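Ploleo Series Announcements: Data Card
Version of July 10, 2020

Summary
Ploleo is a collection of public statements about television series in development. Each record links one statement -- an interview remark, a press release or a convention answer -- to the production start it names. The collection is maintained at Darkance by Orsolya Sárközi and Zsolt Bárány.

Contents
The current release covers 84 series and is supplied as a single CSV file. Of these, 60 have a confirmed filming date, and 20 were postponed at least once. Spin-offs are listed separately from the parent series.
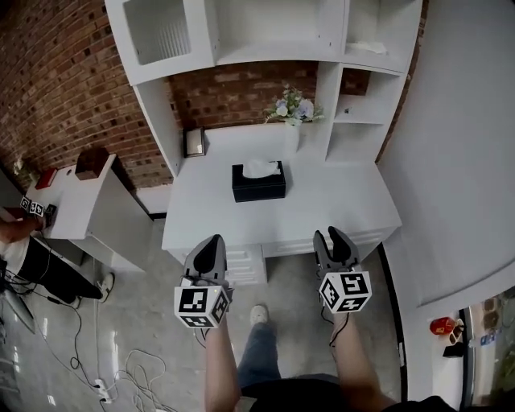

Statements by cast members are coded "informal" unless the studio repeated them in writing. Where two sources disagree, both are kept, and the earlier one is marked as primary.

Known limitations
Animated series are underrepresented. Eight records rely on a translated interview and should be quoted with care. Rumors without a named speaker are excluded.

Updates
The next release is planned for January. Corrections should be sent to Veronika Vida, with a link to the original statement and the record number.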